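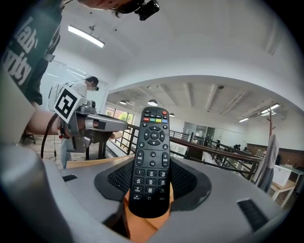 Have you ever wondered how a TV knows what your thumb is doing? I wondered about it every single Thursday at my grandpa's house in Elldale, while we fought over the channel. The secret is invisible light! Most remotes have a tiny bulb at the front end, and when you press a key it blinks super fast, in a kind of code. Every key gets its own pattern of blinks. So the red power button up near the top sends one pattern, and the OK button in the middle of the arrows sends a totally different one — and the TV has a little sensor that reads them.

Your eyes can't see this light (it's called infrared), but it still acts like light. A pillow will block it. A wall can bounce it! Try pointing a remote at the wall across from your TV and pressing the volume key. Mine worked on the second wall I tried, and Grandpa thought the TV was haunted.

Filed under: How Stuff Works at Home | Ages 7 and up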